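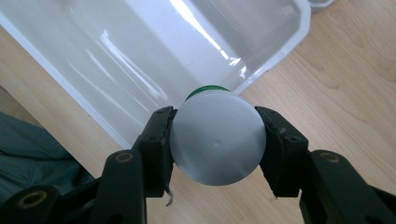 Seeds are alive, and that is the thought I'd like you to carry through this whole unit on drying and storing. A bean in an envelope looks like a pebble, but it is breathing very, very slowly and using up its little packed lunch as it goes, and everything we do after harvest is meant to slow that breathing down without stopping it. Last week we talked about picking at the right moment. This week we move indoors, to trays and envelopes and lids. Lids sound like a dull subject, I know, but please bear with me, as we'll come back to them more than once. Even a plain, round, pale gray-white screw cap like the one in the picture is worth a minute of your attention. Look inside any cap of that general type before you trust it with a year's work, and see whether there is a liner, and whether the liner is whole. A cap that turns smoothly can still let damp air creep in all winter.

Handout for Unit 4: Drying, Cleaning and Storing Seed
Home Seed Saving, Ulberg evening program, Room 2051

Bring this handout with you on Sunday if you're coming to the practice session at Hofstetter Gardens. The talk part is 50 minutes and then we get our hands dirty (well, dusty).

Two families of seed

For our purposes there are dry seeds and wet seeds. Dry seeds finish ripening in a pod, a husk or a seed head, and nature does most of the drying for you. Beans, peas, lettuce, dill, marigolds and onions all belong here. Wet seeds ripen inside a juicy fruit, and those are your tomatoes, cucumbers, squash and melons. They have to be taken out, cleaned up and then dried, and they are a bit more work, though I find the work rather soothing on a warm evening in August.

Peppers confuse people. The fruit is fleshy but the seeds inside aren't sitting in pulp, so you can simply scrape them out and spread them to dry. If they are hot peppers, wear gloves, and don't touch your eyes even if you are quite sure you've washed your hands.

Cleaning dry seed

Let the pods get crisp on the plant if your weather allows it. If a week of rain is coming, pull the whole plant and hang it upside down in a shed or a garage with some air moving through. Once the pods rattle, you can shell them by hand, or put them in an old pillowcase and walk on it. My Praramau beans, which some of you tasted at the open house, have a tough and leathery pod, and I do them all by hand at the kitchen table with the radio on.

After shelling comes winnowing, or getting rid of the chaff. Pour the seed slowly from one bowl to another in front of a fan on its lowest setting. Start farther from the fan than you think you need to. Lettuce seed weighs next to nothing, and I once sent most of a season's worth into the hydrangeas, so for very light seed I now skip the fan and use a pair of kitchen sieves, one coarse and one fine.

Cleaning wet seed

Squeeze tomato seeds and their jelly into a jar, add a splash of water if it seems thick, and leave it somewhere out of the sun for two days. It will smell. A bit of mold on top is fine. What you're waiting for is the jelly letting go of the seed, and warm kitchens get there faster than cool ones, so check every morning. Then add plenty of water, swirl, let the good seeds sink, and pour off the floating bits. Repeat until the water is clear, and tip the seeds into a sieve.

Squash is simpler. Leave the ripe fruit to sit for a few weeks after picking, since the seeds go on filling out in there, then scoop, rinse and rub the strings away. I grow a big knobbly winter squash called Dredanance whose seeds cling like anything, and a short soak helps. Don't leave them soaking overnight.

Pick a smooth, easy-to-wipe surface for all this, a bare tabletop if you can spare one, and clear it completely between varieties. A pale top is kindest to your eyes when you're hunting for strays, although a strong wood grain can hide a tan lettuce seed better than you'd believe.

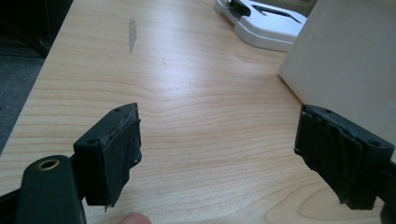
Drying

Spread the seed in a single layer on a ceramic plate, a coffee filter or a fine screen. Paper towels are all right for large seeds, but tomato seeds glue themselves on and you'll be picking fuzz off them till spring. Stir with a finger once or twice a day. Label the plate as soon as you set it down, please, with the variety and the year, and don't rely on remembering which plate was which. We all think we'll remember.

Keep the plates out of direct sun and well away from the oven. Gentle moving air is what you want. A small fan across the room will do more good than any amount of heat, and seed that has been cooked looks exactly like seed that hasn't – you only find out in spring.

How do you tell when they're ready? Large flat seeds such as squash should snap cleanly when you bend them. Beans and corn should shatter when hit with a hammer, and if they squash or dent they need longer. Tiny seeds are harder to judge, so I give them an extra week and stop fretting.

Envelopes, jars and boxes

My own habit is paper first, then something airtight around the paper. The envelope keeps varieties apart and gives you a place to write, and the outer container keeps the damp out.

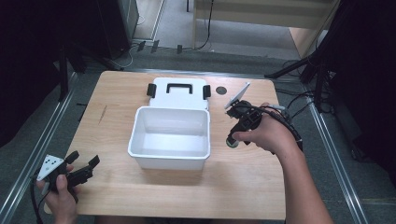 The outer container can be a glass jar, a tin or a good plastic tub, so long as it closes properly and you can get your hand inside without tipping everything out. Test it before you fill it. Put a dry paper towel in, close it up, and hold the closed edge under a gentle tap for a moment. If the towel comes out damp, use that container for plant labels and twine and find another for the seed.

Add a packet of drying gel if you have one, the kind you can dry out in a low oven and use again. Powdered milk folded into a tissue will do in a pinch, though it needs changing every few months.

For temperature, cool and steady beats cold and changeable. A closet on the north side of the house is very good. The refrigerator is better still if the container is truly tight, but when you take it out, leave it closed until it has come up to room temperature. Open it cold and the moisture in the air will settle right onto your seed. I'd keep the freezer for seed you are certain is dry.

Lay your envelopes out on a desk or table before you file them, and sort them by the month you'll sow them. Alphabetical order looks handsome, but in March you'll want the March things together. Leave yourself plenty of bare space to spread out.
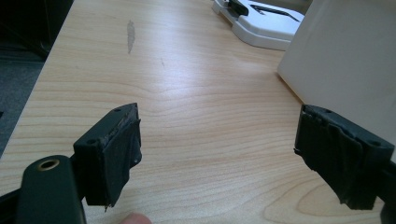
How long will it keep?

Onion, leek and parsnip are the short-lived ones, and I treat them as good for one spring and a bonus after that. Peppers and corn give you a couple of years without complaint. Beans, peas, carrots and lettuce usually go a little longer. Tomatoes, squash and cucumbers are the old faithfuls and will often come up years after you'd given them up for dead. All of this assumes dry seed and a cool spot, and a humid summer on an open shelf can cut it short.

If you're unsure, sprout a few on a damp paper towel inside a plastic bag, somewhere warm. If most of them come up, sow as usual. If it's closer to half, sow thickly. Fewer than that, and I'd sow the lot this year and save fresh.

Before next time

Bring one dry-seeded pod or head from your own garden, still uncleaned, and one container you'd like to test, with its lid. If your garden has nothing to offer just now, a handful of dill gone to seed from a neighbor will do nicely, and there will be spare marigold heads on the side table. Next week's reading is the chapter on cross-pollination in squash, and it's a long one, so start early.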